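## Grip fault FAQ

**What went wrong?**
The hand-held grippers at Flakberg lost track of how open their own fingers were. Session 133 was saved with the jaws reported shut the whole way through, a bold claim for 45 minutes of picking things up.

**Is my data affected?**
If it falls between sessions 133 and 358, yes. Positions are fine. Finger widths are fiction.

**Was anyone hurt?**
One pinched thumb, mine. The fingers close harder than you'd expect — keep yours out of them while calibrating.

**Didn't the software warn us?**
It did, in a log file called "misc."

**What's the fix?**
Update Prustari to build 49, then open and close the fingers fully before you record. If the width readout doesn't move, stop and swap the unit.

**Can I still use the headset?**
Yes, the fault is only in the grippers. Do move cables off the floor before you put it on. The headset won't show you the cable, and the cable has never once stepped aside.
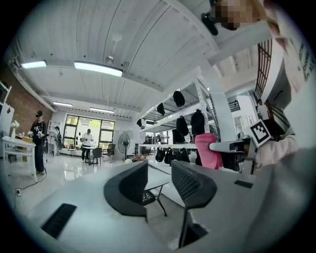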